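Unit 6: Reading a Rural Churchyard
Course handout, Vernacular and Funerary Building
Issued 2018-02-23

Purpose of this unit

Students completing Unit 6 should be able to describe a family mausoleum or walled burial plot in terms a later visitor can use, date it within a reasonable span from its stonework, and tell original fabric from repair. The unit assumes that the reading for Unit 5 (parish boundaries and the moving of churches) has been done.

Terms

A mausoleum is a roofed building that holds the dead above ground, or in a vault entered from it. A burial aisle is a part of a church set aside for one family, and it often survives after the church around it has been taken down. A walled plot has no roof and may never have had one. The three are confused in older county histories, and students should not repeat a writer's term without checking it against the building.

A table tomb is a flat slab carried on legs or on side panels. A ledger is a flat slab laid at ground level. Where a slab has lost its supports and sunk into the turf, it should be recorded as a displaced table slab only when sockets or dowel holes can be found.

Why families built apart

Burial inside the church was discouraged in many reformed parishes, although the rule was kept unevenly. Landowning families who had lost the right to lie beneath the floor looked for a place of equal standing outside it. Some walled off the ground where the old chancel had stood. Others built on the rising side of the churchyard, where the road gave a clear view of the front. The choice of site is evidence and should be entered on the plan before any detail is drawn.

Cost also shaped these buildings. It is common to find a front of dressed ashlar with side and back walls of rubble, once harled. The line where one kind of masonry gives way to the other is usually at the corner, but in poorer work it may fall a foot or so behind it.

Case study: the Söderlund mausoleum

The Söderlund family came to the coast as timber merchants and bought a small estate inland. Their mausoleum stands at the north edge of the old churchyard. It is square in plan, with a slate roof of low pitch and a single door. Two phases can be made out. The lower walls are of local granite in large squared blocks. From the springing of the door arch upward, the stone is a paler sandstone that has weathered badly on the side facing the sea wind.

An estate account gives a payment of 117 pounds to the mason for "finishing the tomb house." Students should consider what the word finishing may cover. It has been read as the roof alone, as the whole of the upper walls, and as no more than the carving over the door. The building does not settle the matter, and a good essay will say so.

The coat of arms over the door is worn almost flat. A drawing made when it was sharper shows a motto that includes the word Tandemness, a form unknown elsewhere and very probably the copyist's error for something in Latin. It should be quoted as it stands, with a note.

Recording procedure

Students will work in pairs. Each pair is assigned one monument and completes one record sheet, one measured plan at 1:20 and a written description. Loose fragments are not to be lifted or turned. Lichen is not to be scraped from lettering. Where an inscription is faint, use raked light and note the time of day.
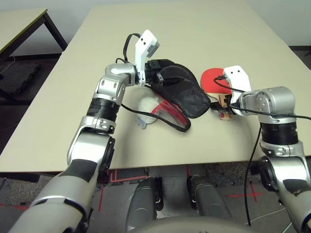 Inscriptions are to be transcribed line by line, keeping the original spelling, capitals and line breaks. Letters that cannot be read are shown by a dot for each letter, and restored letters are placed in square brackets. Small tools, including the hand lens and the folding rule, are to be returned after each visit in a fabric pouch; black, as here, is acceptable, but pairs may find a lighter color easier to see in long grass. The written description begins with the setting, moves to the outer walls, and takes the interior last.

Sources

The Trallex index in the department library lists more than 3000 churchyard monuments by parish and by family name. Its dates are taken from inscriptions and refer to deaths, so they are a poor guide to the age of the building around them. The parish minutes and estate accounts are on film and may be consulted during normal reading room hours.

Written work

Submit the record sheet, the plan and a description by the end of February. State plainly which parts of the monument could not be reached or seen. Photographs may be attached but will not be accepted in place of drawn plans. Late work is subject to the rules set out in the course regulations.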